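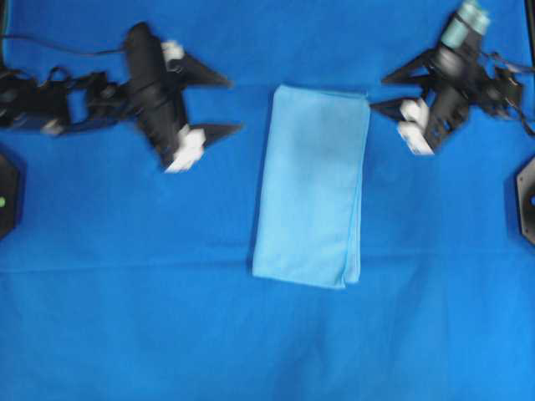 Chapter 3
Reading a Rubbish Heap

Key words in this chapter: midden, sherd, context, residual find, cut, fill, spot date

I spent my first proper season of digging in a pit full of oyster shells. I was nineteen, I'd read a great deal about gold masks and painted tombs, and I had packed a very clean hat. The pit was behind a row of garages at Bullow, it smelled of drains, and for three weeks I took shells out of it and put them in buckets. I loved it! It took me until the second week to notice that I did, mind you, and most of that first week I was wondering whether I could decently ask to be moved to the trench with the wall in it.

So I'm going to begin with rubbish, and if you've come to this chapter hoping for temples you'll find them in Chapter 7. Most of what archaeologists dig up was thrown away by somebody. Walls get robbed for their stone, metal gets melted down and used again, good furniture is handed on until it falls to bits. Broken pots, though, are no use to anyone, and neither are the bones left over from dinner, so they go into the nearest hole and stay there.

The word you'll meet for a heap of this sort is midden. It's an old word, still used in Scotland and the north of England for a dung heap or a messy room (my grandmother used it of my bedroom), and it reached us from Scandinavia. Archaeologists use it for any build-up of household waste: shells, bone, ash, broken pottery, the sweepings of floors. Some middens are a few handfuls thick. Others grew for centuries and you can stand on top of them and see the sea.

What a heap can tell you

Let me stay with Bullow for a moment, as it's the site I know best and we'll come back to it in the exercises. The pit was dug by people who lived in the house next to it, in the years after 1600. We know this from the clay pipes, which changed shape quickly enough to be a great help with dates. Under the oysters was a layer of ash, and under the ash a layer of fish bone, mostly herring and cod, with a few bits of green-glazed jug mixed in.

You could write that down as a list and go home, and plenty of older reports do just that. But look at the order. The things at the bottom went in first. If the fish is under the ash and the ash is under the oysters, then somebody was eating fish before somebody else was eating oysters, and we have the beginnings of a story. The household may have come into money. Oysters may have become cheap – they were poor people's food for long stretches of English history. Or one family moved out and another moved in with different ideas about supper. The pit alone won't tell us which, and a good part of this chapter is about how far we can go before we have to stop.

Milagros Llorente, who ran the trench, had a rule that I still pass on to students. Every evening she made us say one thing we had seen and one thing we were guessing, and we weren't allowed to mix them up. It sounds easy. Try it with a bucket of bones at the end of a wet day and you'll find how quickly "there are cut marks on this rib" turns into "they were having a feast".

When the heap misleads you

Heaps don't sit still. Rabbits and foxes dig in them, roots push through them, and people dig new holes through old ones without a thought for us. At Prundura, a hillside settlement that Afia Asante and I worked on some years later, we had a lovely sealed layer of cooking pots and right in the middle of it a trouser button. We stared at that button for a good long while. In the end Afia scraped back the side of the trench and found the burrow, a faint dark curve in the soil that all of us had walked past.

A button is easy, as everyone can see it doesn't belong. The harder case goes the other way, when something old turns up in a younger layer. Suppose you dig a new cellar through an old pit and throw the soil up behind you. The old pottery is now lying on top of the new ground, mixed up with whatever you dropped that morning. We call these older pieces residual finds. The rule that follows is worth learning now: a layer can't be earlier than the latest thing properly sealed inside it. Everything else in there might be older, sometimes very much older.

Counting and weighing

I'm afraid there is some arithmetic. One big storage jar can break into more pieces than a dozen cups, so a plain count of sherds will make the jar look like a whole kitchen. At Prundura one layer gave us 757 sherds, and when we had laid them out on the tables and matched the rims they came from 33 pots. Both figures are true and both go in the report. We'll work through the sums slowly in section 3.4, using the Fenberg pit group, which is small enough to do on paper in one sitting.

Before you read on

Have a look in your own kitchen bin (gloves, please). Write down what you find from the top to the bottom, in order, without tidying it. Then mark which things would still be there in 2,000 years and which would have rotted away. Keep the list, as you'll need it for section 3.2, where we turn to what survives in the ground and why the soil at Bullow was so kind to fish bones.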